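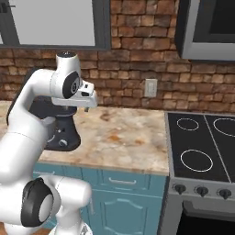 *Vue de synthèse d'un plan de travail et de sa crédence.*

Le **plan de travail** est la surface horizontale sur laquelle on prépare les aliments dans une cuisine. Il désigne à la fois un meuble, un matériau et une façon d'organiser les gestes, et son histoire est bien plus riche qu'on ne l'imagine en y posant une planche à découper ! Dans la cuisine moderne, il court le plus souvent au-dessus des meubles bas, contre un mur protégé par une crédence, et intègre l'évier et la plaque de cuisson.

## Terminologie

Le français hésite entre *plan de travail*, *paillasse* et, au Québec, *comptoir*. La paillasse était à l'origine un massif de maçonnerie, placé à hauteur d'appui, dans lequel on ménageait des foyers alimentés à la braise - c'est le fameux *potager* des cuisines anciennes, où mijotaient les potages. Le mot survit dans les laboratoires de chimie, où il désigne la table carrelée ou émaillée des manipulations. *Crédence*, de son côté, vient de l'italien *credenza* et s'est d'abord appliqué à un buffet avant de désigner, par un glissement assez savoureux, le revêtement mural situé derrière le plan.

## Histoire

### Avant la surface continue

Pendant des siècles, on a surtout travaillé sur une table. Placée au milieu de la pièce, elle servait à pétrir, à plumer, à éplucher, puis à manger. L'évier de pierre se trouvait sous la fenêtre, l'âtre contre un autre mur, et l'on passait de l'un à l'autre toute la journée.

Au XIXe siècle, les manuels d'économie domestique commencent à s'intéresser à ces trajets. L'Américaine Catharine Beecher propose dès 1869 une cuisine où les rangements et la surface de préparation sont regroupés près de l'évier, sur le modèle des cuisines de bateau. L'idée est superbe de simplicité, et elle mettra pourtant des décennies à s'imposer.

### La cuisine rationnelle

Le tournant européen se joue à Francfort en 1926, lorsque l'architecte autrichienne Margarete Schütte-Lihotzky dessine une cuisine étroite, entièrement équipée, destinée aux logements sociaux de la ville. Le plan y est placé sous la fenêtre, avec un tabouret pivotant et une ouverture pour évacuer les épluchures. Tout ce qui fait la cuisine intégrée est déjà là.

Après la Seconde Guerre mondiale, la normalisation des meubles bas permet de poser un dessus d'un seul tenant. Les stratifiés décoratifs, légers et faciles à laver, font entrer la couleur dans des pièces longtemps vouées au blanc et au bois.

## Matériaux

- **Bois massif** : chaleureux, réparable par ponçage, il demande un huilage régulier et craint l'eau stagnante.
- **Stratifié** : des feuilles de papier imprégnées de résine, pressées puis collées sur un panneau. Il résiste bien aux taches, mal aux casseroles brûlantes.
- **Granit** : très dur, supportant bien la chaleur, il doit souvent être traité contre les taches.
- **Marbre** : adoré des pâtissiers pour sa fraîcheur, mais attaqué par le citron et le vinaigre.
- **Inox** : la surface des cuisines professionnelles. Il se raye vite, puis se patine.
- **Quartz reconstitué** : granulats minéraux liés par une résine. Sa découpe à sec dégage des poussières de silice dangereuses pour les poumons des ouvriers.

Le carrelage, très répandu dans les maisons méditerranéennes, mérite une mention à part. Ses joints se salissent, certes, mais un carreau fendu se remplace sans déposer le reste.

## Hauteur et ergonomie

La hauteur courante se situe autour de 90 centimètres. Une règle d'usage consiste à plier le coude à angle droit et à placer la surface une dizaine de centimètres plus bas. Pour pétrir, on préfère descendre encore un peu, afin de peser sur la pâte avec les épaules - les boulangers le savent depuis toujours. Dans *Vrettos*, essai consacré aux cuisines villageoises, Vasiliki Tzavaras s'attarde sur les tables basses où l'on étirait la pâte assis, et rappelle que la station debout est une habitude culturelle parmi d'autres.

La profondeur usuelle est de 60 à 65 centimètres, ce qui laisse la place d'un évier encastré et d'une bande libre à l'avant.

## Entretien

De l'eau tiède et un savon doux conviennent à presque toutes les surfaces. Les poudres abrasives ternissent les stratifiés brillants, et les produits acides sont à proscrire sur les pierres calcaires. Sur le bois, une tache d'eau récente s'atténue souvent avec un papier de verre fin passé dans le sens du fil, suivi d'une couche d'huile.

## Voir aussi

- Crédence
- Cuisine de Francfort
- Évier
- Potager (cuisine)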